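Keeping Picnic and Party Stuff in Order (Without Buying a Single Bin)

Posted 2025-05-09

Every spring I pull the party things out of the hall closet and every spring I swear at them. Forks in a bread bag. Napkins with a corner chewed by something. Four half-used packs of birthday candles, all yellow! So this year I gave up a whole evening to it, and since a few of you have asked how I store the plastic cutlery and the odds and ends that go with it, I'm writing it all down.

First thing, wash the reusable plastic by hand. I know the pack says top rack. My top rack turned a set of picnic spoons into something like potato chips, so now it's warm water, a squirt of dish soap and a soft sponge (the green scratchy side leaves marks and the marks hold spaghetti sauce forever). If you already have orange stains, smear on a paste of baking soda and water, leave it while you do the rest of the dishes, and rinse. A sunny windowsill for an afternoon takes out most of what's left.

Dry them all the way. I lay mine out on a dish towel overnight. Put away damp, they get that closed-up cooler smell, and then you're washing them again at the park with a water bottle.

For storage I am a cardboard person. Shallow boxes and trays, the kind shirts and books come in, are perfect for cutlery. You can see everything in one layer and they slide under a bed or on top of the cereal. 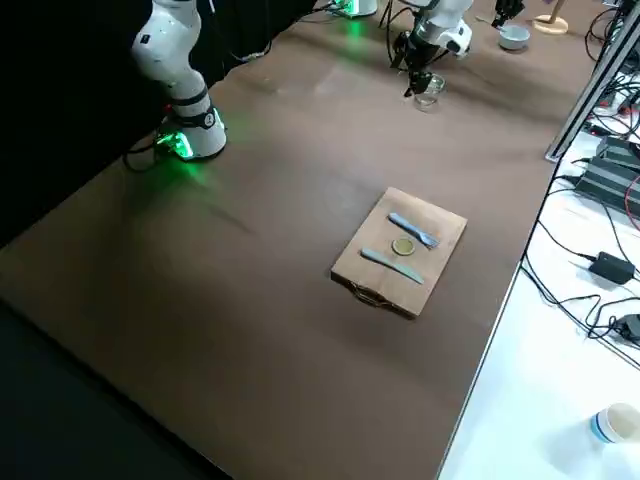 Fork, knife and a little gold disc on a cardboard tray.

I cut dividers from the flaps of a bigger box. Measure the inside of the tray, take off a hair so the strip isn't bowing, and cut with a fresh blade. A dull one tears and you get that fuzzy edge. Mine are 132 millimeters long because that's what fit, yours won't be. Slot them together halfway down like the inside of a wine carton and you don't even need glue. If you do want glue, plain white school glue is fine, put a can of beans on top and go have a coffee.

Line the bottom with something you can throw out. Parchment left over from cookies works, so does the brown packing paper that comes stuffed in deliveries. I cover my work table with the same paper when I'm cutting and gluing, tape it down at the corners, and roll the whole mess up at the end.

A word on quantities. I found I owned 324 paper napkins and had 2 tablecloths, one with a burn from the December party. I kept 88 napkins, enough for the summer, and took the rest to the Ornley street lunch where they vanished by dessert. Be hard on yourself here. If it's cracked or it only comes out to be moved, let it go.

Labels next. Write on the short end of the box, which is the end you'll be looking at on a shelf, and use a fat marker. If there's an old shipping label in the way, warm it with a hair dryer on low and peel slowly from one corner. On cheaper cardboard it'll take the top layer off with it, so then I just paste a piece of plain paper over the whole thing and move on with my life. The Badico labels I used last year fell off by August, by the way. Masking tape has held up better.

Cardboard has one enemy and it's a damp floor. Basement people, get your boxes up on a shelf or a couple of scrap boards, and don't push them tight against the outside wall. I toss in a small cloth bag of dry rice, tied shut, and swap it when I remember. A bay leaf or two for the pantry moths as well (my grandmother did it and I'm not about to stop).

Flat boxes stack nicely but only up to a point. I go four high with the light stuff on top, and anything with candles in it stays away from the water heater. Ask me how my yellow ones became one big yellow one.
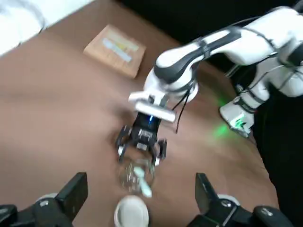
Nowakowski wrote in to say that rice did nothing in a Sirnden basement and only brought mice, and that a cup of plain clay cat litter in an old sock has kept the paper plates crisp for years. Change it when the seasons change, the note went on, and never use the scented kind unless you want your plates to taste like lavender.

Well, I'm trying the sock. I've got one odd one in every drawer, so supplies aren't a problem, and the rice can go back to being dinner.

Next time I'll do coolers, and how to get the fish smell out of the drain plug.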